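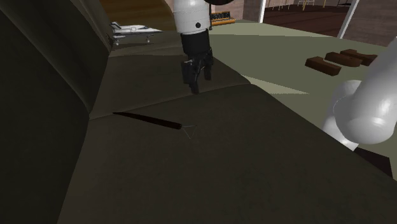 Flitthorpe Living Room Pack for Boltora Classroom
Simulation scene pack for student manipulation projects

Overview

The Living Room Pack adds furnished domestic scenes to Boltora Classroom, the simulator used for the Flitthorpe student pick-and-place challenge. Teams program a single arm with a two-fingered gripper to locate, grasp and move small objects resting on furniture and floors. The pack is intended for clubs and semester courses that have finished the tabletop exercises in the base product.

Sofa seats are included as work surfaces. The cushions are modeled in sections with a seam between them, and objects may be placed on either side of it. In the sofa scene a thin tool with a dark handle and a wire end lies on the near cushion, with a model jet standing farther back on the same sofa. The usual student task is to pick up the tool by the handle and leave the jet where it stands.

What is in the pack

18 room layouts
178 graspable objects with collision meshes
6 graded task sheets with starter code
Scoring script for the Flitthorpe challenge rules
Instructor notes (PDF)

Grasp difficulty

Each object has a difficulty rating from 1 to 6. Thin objects on upholstery are rated 5 or higher. The wire parts of tools have low contrast against dark fabric, and segmentation based on color alone will often return the handle only. This is acceptable for scoring. A grasp on the handle counts as a valid grasp.

Tapered handles should be approached with the fingers closing across the long axis. Teams that reuse the default top-down approach from the tabletop exercises need to set wrist rotation per object. The default is 0 degrees; a value of 90 turns the fingers a quarter turn.

Scoring

A run is limited to 90 seconds of simulated time. Points are given for a stable lift and for placement inside the target region. Contact with any object other than the target is logged, and points are deducted if that object moves. Contact between fingertips and cushion is permitted up to the force limit in the task sheet.

Requirements

Boltora Classroom, current release, with a site or team license
Avram arm driver (installed with the base product)
Dedicated graphics card recommended for camera-based tasks
Python starter code; block-based programming is not supported in this pack

Compatibility

Scenes load with the Avram arm only. Kulton gripper profiles can be imported, but collision checking against soft furniture is approximate with those profiles and scores are not accepted for the challenge. Saved runs from the tabletop exercises will open in the viewer and cannot be rescored.

Licensing

Sold per team or per site. A team license covers 6 seats. Site licenses have no seat limit and renew each November. Layouts may be edited for coursework. Challenge entries must use the unmodified files.

Related items

Boltora Classroom base license
Kulton gripper profile set
Flitthorpe challenge team registration

Page last updated Sunday, June 22, 2025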